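Teaching by Hand in Clanport: A Brick-Walled Room Where Robots Get Their First Lessons 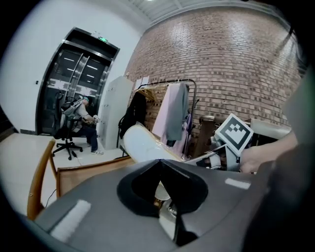
Two hand-held grippers in use at the Drallar workroom in Clanport, with another member of the team seated by the glass doors.

CLANPORT – If you have ever taught a child to tie a shoe, you know that sooner or later you quit explaining and just do it, slowly, with the laces in your own fingers, while the child watches. A small company on the upper floor of the old Cavalcanti building has built its whole working day on that idea, except that the one learning to tie the shoe (or fold the towel, or put the lid back on the jar) is a robot arm that may be standing in another town altogether.

Drallar moved into the building in August, and neighbors who have passed the glass doors since then have been wondering, quite reasonably, what goes on in there. People sit, people stand, people walk back and forth holding gray and white gadgets that look like something between a barcode scanner and a pair of kitchen tongs. We stopped in one morning to find out, and were made very welcome, with coffee.

The gadgets are grippers, the same sort of pinching hand a robot arm would carry, only fitted to be held by a person. You pick one up, you do an ordinary chore with it, and a camera on the tool records what the fingers did and what was in front of them. A square black-and-white pattern, the kind that looks like a very chunky crossword, can be mounted on top of a gripper so that software can work out where the tool is and which way it is turned. Later all of that goes to a computer, which uses many such recordings to learn how the chore is done.

Each recording is called a demonstration, and most are short. Staff told us a good one lasts less time than it takes to read this paragraph out loud. The trick is in doing the same thing over and over without doing it exactly the same way, so a cup might start on the left of the table this time and near the back the next, and the person holding the gripper might come at it from a different side. Since moving in, the team has saved 3,731 demonstrations, and a count of the new ones goes up at the end of every afternoon. There was a little cheer, we are told, when the total passed three thousand, and somebody brought a peach pie.

Eighteen people are trained to use the tools. Some of them came from jobs that had nothing to do with computers, among them a bakery, a frame shop and the county library, and the company says it likes it that way, because folks who have spent years working with their hands tend to move calmly and don't rush the grip. New people spend three days practicing before anything they record is kept. The most common beginner's mistake is squeezing too soon. The second most common is forgetting that the camera can only learn from what it sees, and reaching across so that an arm or a sleeve gets in the way of the very thing being picked up!

We were allowed to try, and can report that it is harder than it looks. Your fingers want to help. You find out how much of picking up a sock is done by feel, and how odd it is to have all that feeling taken away and be left with a squeeze and your eyes. Our first sock went on the floor. Our second one did too, but the third ended up in the basket, more or less, and we were kindly told it might even be worth saving.

Not everything is taught this way. For jobs where a robot's reach matters as much as its grip, Drallar also uses remote control, with a person guiding the arm from a distance and watching through its camera. That takes longer to set up and ties up a robot for every lesson, so the hand-held tools do most of the everyday work. They need only a person, a table and something to pick up.

The recordings are being made for a project called Tramirden, which has to do with simple help around the house: clearing a table, sorting laundry, putting groceries on a shelf. Drallar is careful not to promise too much. A robot that has learned from a great many demonstrations can still be thrown by a bag that crinkles differently or a bowl it has never met, and the answer, nearly always, is to go back and show it some more. The chores planned for the coming weeks are mostly kitchen ones, with a good deal of plastic wrap and packaging, which the staff describe with a certain amount of sighing.

Neighbors who are curious are welcome to knock between 3 and 4 in the afternoon, when the team takes its break. Visitors are asked to leave bags by the entrance and to watch their step around the cables. Drallar is also looking for household odds and ends in clean condition, especially mismatched food containers with their lids, and a box for these will be kept just inside the building's front entrance through the end of the month.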